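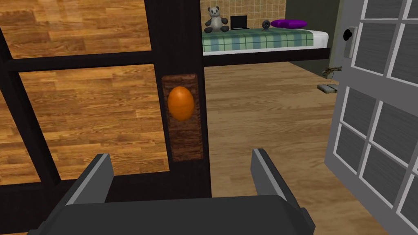 Figure 1. Dark door with glass panes, wood floor reflected in the glass.

Why Is My Bedroom So Cold? A Project on Drafts in Old Houses
By Benedicta Wumbei
Project partner: Seidu Sarpong

How I picked this

My room is the coldest one in our house, and I've complained about it every winter since we moved in. My dad's answer is always "put on a sweater." So when Ms. Atinga said we could study anything at home as long as we measured it, I knew right away what I wanted to do! Seidu joined in because his apartment has the opposite problem (his grandmother keeps it like a greenhouse) and we thought it would be fun to compare.

The question we wrote on our proposal was: does the cold in an old house come mostly through the glass, or mostly through the gaps around the doors and windows? I guessed glass. Seidu guessed gaps. We bet a bag of plantain chips on it.

Some background

Glass is pretty bad at holding heat in. A single pane is thin, and the warm air in the room gives up its heat to the glass, which passes it outside. Double panes are better because there's a layer of air or gas trapped in the middle. I knew that part already. What I didn't know is that a cold pane can make you feel a draft even when no air is leaking in at all. The air next to the glass cools down, gets heavier and slides to the floor, so your feet get cold and you blame the window frame.

Leaks are different. That's outside air really coming in, and it has to push inside air out somewhere else. In a tall house the warm air goes out near the top and pulls cold air in near the bottom. It's called the stack effect, and it's why the front hall can feel worst when the leak you need to fix is up by the attic hatch.

What we did

We borrowed 2 thermometers from the science room, the kind with a probe on a wire. One stayed in the middle of the room on a stool and the other one moved around. At each spot we waited until the number quit changing, which took way longer than I expected, and then wrote it down. We did 4 spots per room: the middle of the glass, the edge where the glass meets the frame, the gap at the bottom of the door, and the baseboard.

For the leaks we used a strip of tissue paper taped to a pencil. If it moved, we marked the spot on our floor plan with an X. Mr. Ametepe next door is a retired heating guy, and he told us to turn on the kitchen fan and the bathroom fan at the same time, so the house would suck air in harder. Great tip. The tissue by our back door practically stood up sideways.

We took the main readings on Sat 20 November, starting before breakfast when it was coldest out. Seidu showed up in two hats.

What we found

The glass was colder than the walls in every room we tested, so I was feeling good about my chips. But my bedroom window wasn't any colder than the one in my brother's room, and his room is fine. The big difference was down low. The baseboard on my outside wall was much colder than his, and the tissue wiggled along nearly the whole length of it. We moved my bookcase and found a crack between the baseboard and the floor that I could slide a quarter into.

The back door came in second. The weatherstrip on the hinge side was flat and hard, and there was none left at all along the bottom.

At Seidu's place the tissue hardly moved anywhere. His glass was cold too, but the apartment was warm anyway. So I lost the bet.

What went wrong

We forgot to write down whether the heat was on for the first two rooms, so we had to do those over. Also, my cat kept going after the tissue. And we only tested on one cold morning with almost no wind, so I can't say what happens on a windy day. I think the leaks would look even worse.

One more thing I'd change is measuring the glass itself. Our probes were made for water, and holding one against a window with tape probably mixed in some room air. Mr. Ametepe says an infrared thermometer is the way to go, though he warned us that shiny surfaces can fool those.

What happens next

Dad and I filled the crack with caulk the weekend after, and we bought a door sweep for the back door. I'm going to repeat the bedroom readings on the next really cold morning and add them to the table in my notebook. The old windows are staying for now. I'd like to do the whole thing over in June to see if the leaks work backward when it's hot out.

Thanks to Ms. Atinga for the thermometers, and to Mr. Ametepe for the fan trick. Seidu has already eaten the chips.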